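Before you start a session, read this page once to the end. It explains how to check the room for a mobile arm and how to leave it safe for the next person. The rules are the same in Grodness and in Bokton, only the room plans are different.

## What you need

- the printed room plan
- floor tape, yellow
- a tape measure
- the session sheet
- a second person for the stop test

Plan 26 minutes for the first time. Later it goes faster.

## 1. Walk the floor by foot

Leave the robot in standby and walk the whole route yourself. Look down. Cables, rods and door stops that lie low are easy to miss, and the base scanner can miss them too, because it sees only one height. If something must stay on the floor, draw it on the plan and put tape on both sides of it.

Glossy tiles need one extra look. A lamp which reflects in the floor can confuse the depth camera. Write "gloss" on the sheet and reduce the driving speed to step 3 in the Sarkico menu.

## 2. Mark the keep-out areas

Measure 1,000 mm from the following places and put tape on the floor:

1. every door that people use
2. the full width in front of an exit
3. the fire extinguisher and the first aid box
4. the electrical cabinet

The arm may pass through a marked area when it drives to its start point. It may not stop there, and it may not work there. Parking is also stopping. Last February we had a long discussion about this with Bergþóra Bundgaard, who wrote the first version of the rules, and her answer was short: if the battery can die there, it is parking.

Copy the same areas into the map editor. The tape is for people and the map is for the robot, so you need both. When you move the tape, change the map on the same day.

## 3. Do the stop test

One person holds the remote stop, the other one stands at the button on the base. Drive straight at walking speed and press the remote stop. Release, reset, and repeat with the button. Then do both again with the arm stretched out.

All 4 stops must be clean. If the arm drops or the base rolls further after the stop, write it on the sheet and do not start the session. Call Sota Tsuchiya, also when it is late.

## 4. Check the exit route

Do this with the robot already in the room, not before. Stand at the farthest work point and look for the exit sign. You should find it without moving the robot or any furniture. Follow the arrow with your eyes, then walk that way.

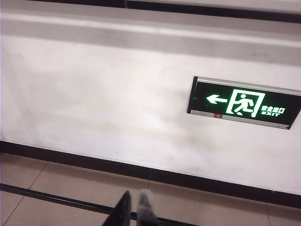

Check also that the arm at full reach does not touch the wall near a sign or a switch. Signs stick out a little, and the collision map often treats the wall as completely flat. In the Montoya settings you can add a thin box in front of the wall. Give it a name which other people understand, for example "sign, east wall".

If the sign is dark or damaged, report it to the building office and wait for the answer. We do not repair signs ourselves.

## 5. At the end

- Fold the arm and drive to the charging place.
- Close the gripper before you switch off.
- Sign the sheet, with the time.
- Leave the tape on the floor if the next session uses the same plan.

On Friday the tape comes off in all rooms, and the floor is cleaned. Sheets go to the folder by the door, newest on top.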